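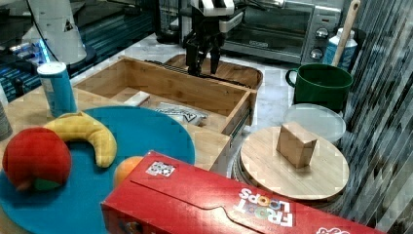

Nillier, 2/13/23

Written rules for an arm working over a kitchen counter: what goes in them?

Ashley Cropper

We run a single arm with a two-finger gripper over a kitchen counter. The tasks are picking from a drawer, moving objects between boards and plates, and putting things away. Up to now the rules have been passed on by word of mouth. I have been asked to put them on one page before we add a second shift in September.

The draft covers three things so far:

Hands stay off the counter while the arm is enabled. Pausing the program does not count as disabled.
The minimum fingertip height during travel moves is set in the Sondell controller and locked. Only the cell lead changes it.
Every object on the counter must be in the item register, which has 41 entries at present.

My problem is with drawers and cables. When the gripper is inside an open drawer, the travel height rule means nothing, as the side walls are higher than the fingertips. I also have no rule for loose cable. Does anyone have wording that has held up in use? I am not looking for a copy of the standard. We have our own risk assessment and I have read it.

loureiro_bench

Treat the drawer as a separate zone with its own entry and exit point. Our wording, which you can copy:

"The gripper enters and leaves the drawer vertically, through one taught point. No sideways move is allowed until the fingertips are 17 mm above the highest part of the drawer."

Measure from the highest part and not from the front panel. We taught the point off the front panel the first time and caught the back rim. The drawer must also be fully open or fully shut at the start of a run. If it can slide, stop it from sliding with a mechanical block. Tape is not a block.

For objects, a register is fine but it needs a column for position. Ours says which board, tray or plate each item belongs to at reset, and whether it stands up or lies on its side. Cylindrical items that lie down will roll if a board is bumped, so they get a note. Soft items get a separate grip force setting.

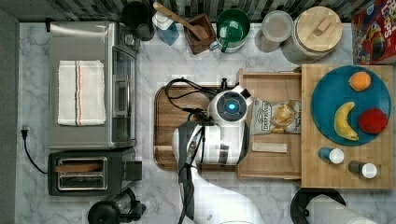 Arm lowered over the recessed cutting board, cables looped across the counter.

On cables, the rule I would write is about slack. Move the arm by hand through its full reach with the power off, and look for any position where a loop can get under the gripper or hook a board. Do this after every change to the cable run, and sign for it. We clip the cable along the arm and leave one service loop at the base. Mains cords for appliances are a separate matter: unplug anything that is only there as an object, and put the plug where it can be seen to be out.

toast_rack

just keep your hands away and know where the e-stop is. our page has 8 lines on it and half of them get ignored

Nememeck user 485

I agree with most of what loureiro_bench wrote, with two changes.

First, one taught point per drawer is too strict if you pick from both the front and the back. We allow two, named in the program and marked on the plan of the counter. The vertical rule stays the same for both.

Second, the draft says nothing about the wrist camera. Put in a line for it. Ours reads: "Check the camera bracket screws at the start of each shift. If the bracket has moved, stop and recalibrate before any run." A bracket that has turned slightly will still give a picture that looks normal to the operator, and the error shows up as missed grasps at the edges of the work area.

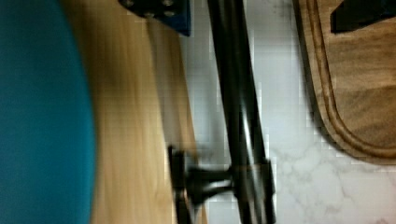

The same check should take in the finger fasteners and any fitting on the gripper that sticks out to the side. Add the width of those fittings to the clearance figure. Most people measure from the fingertips only, and a side fitting will hit a drawer wall well before the fingers do.

I would also change "cell lead changes it" to "cell lead changes it and writes down the old value". We lost a morning to that one.

Ashley Cropper

Thanks. I have taken the vertical entry wording, with two points allowed, and the slack check with a signature. The bracket line goes in as written. The position column will take longer, as someone has to go through the whole register and agree on where each item sits at reset.

loureiro_bench

Do the drawer contents first. They are the ones that get put back differently by each operator.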